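**1/** Moved my sourdough starter to a new apartment in July and it has sulked ever since, so I've been keeping notes. Posting them as a thread, bread people please weigh in!

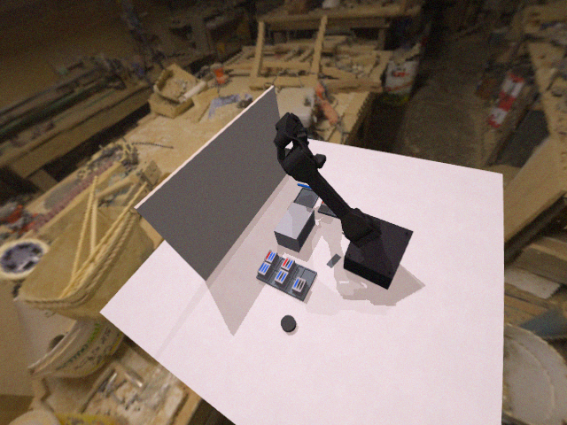 **2/** First thing – the flour. My old bag ran out mid-move and I grabbed whatever the corner store had. The starter went flat and smelled like nail polish remover. I went back to whole rye for the morning feed and plain bread flour at night, and by the second week it was bubbling again (a little).

**3/** Water! The tap water on Effiong Street smells like a swimming pool. I leave a pitcher out overnight now. My neighbor Renata Tapia says that does nothing and I should just buy a filter. She also makes better bread than me, so.

**4/** Temperature is where I'm stuck. The kitchen faces north and gets cold after dinner. I tried the oven with the light on, which worked great until I preheated it for pizza. RIP that batch. I had 2 spoonfuls of backup in the fridge, thank goodness.

**5/** Current routine, if anybody wants it: 10 grams of starter, 100 grams of flour, 100 grams of water, jar on top of the fridge, lid loose. It takes all night to get going and then it really climbs.

**6/** Baked from it yesterday. The crust was good and dark, the middle was gummy as usual. I cut it too early, I always cut it too early, it smells so good and I have butter RIGHT THERE.

**7/** Kálmán Virág asked what I do with the discard – pancakes mostly, and crackers with a lot of black pepper. Four days in the fridge is fine for either one.

**8/** Question for the rye folks: do you knead at all or just stir and leave it in the pan? My next loaf is half rye and I've read both. Going to start it tonight after the dishes.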